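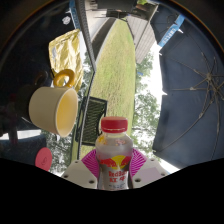
Sollow Hall Kitchen and Tea Room Users' Group
Minutes of the meeting held on August 14, 2001 in the tea room

Present: nine members, with two more arriving during item 3. Apologies had been received from the Thursday lunch helpers and from the Cello evening class.

1. Minutes of the last meeting
These were read and agreed, after one small correction. The new tea urn was bought from Zaugg and not from the cash and carry as written, and the member who drove over to collect it was thanked again, as the thanks had gone to the wrong person.

2. Cups, mugs and what is left on the tables
This took up a good part of the evening, and the chair was kind enough to let everybody have their say. Several members felt that mugs and drinks bottles are being left out on the tables at the end of sessions, and that whoever opens up next morning ends up doing the washing-up before they have so much as taken their coat off. Others pointed out, quite fairly, that the sink is often full when they finish and there is nowhere to put anything down.
It was agreed that each group will clear and wipe its own tables before leaving, and that mugs will be washed, dried and hung up or put back in the left-hand cupboard. Anything still on the draining board on a Friday will be put away by the Friday group, who said they did not mind at all so long as it is not every week.
A member asked whether the black table could have mats, as it shows every ring and fingerprint. Six cork mats will be bought out of petty cash. There was a warm discussion of cork against felt — cork won by a good margin.

3. Bottles and recycling
The plastic bottle bin by the back door has been filling up quickly through the warm weather. Members were asked to empty bottles properly into the sink first, as the bottom of the bin was very sticky when it was last turned out. Caps may be left on or taken off, as the collection takes both, but loose ones should please not be left in the cutlery drawer.
It was asked whether people could still bring in their own drinks, fizzy and energy drinks included. The meeting saw no reason why not, provided that bottles go home or go in the bin. Bottles left in the fridge should have a name and a date on them. Anything without a name will be cleared out on the last day of the month.

4. Money
The balance stands at £1,885, which everybody was pleased to hear. Of this, £564 has been set aside for the new worktop and the fitting of it. Prondemitz have sent a quotation that comes within the sum, and a second one is being waited for out of fairness. Tea and coffee money has held up nicely over the summer, though the honesty tin did once again contain a button and a foreign coin.

5. Crockery for the December supper
We are short of matching cups, a subject that comes round every year. Some members would like a full new set in plain white. Others are fond of the odd mugs and would be sorry to see them go to the jumble sale. After a friendly exchange it was agreed to keep the mugs for everyday use and to borrow two boxes of cups and saucers for the supper, as we did last time, and to count them out and count them back.

6. Any other business
The tap on the left still drips if it is not turned firmly. A washer has been promised.
Tea towels: the rota has a gap for the second half of the month and a name is wanted, please. The sheet is on the inside of the cupboard door.
A vote of thanks was given for the lemon cake, and the recipe was asked for by more than one person.

The next meeting will be in the tea room at the usual time. Items for the agenda may be left in the folder by the kettle.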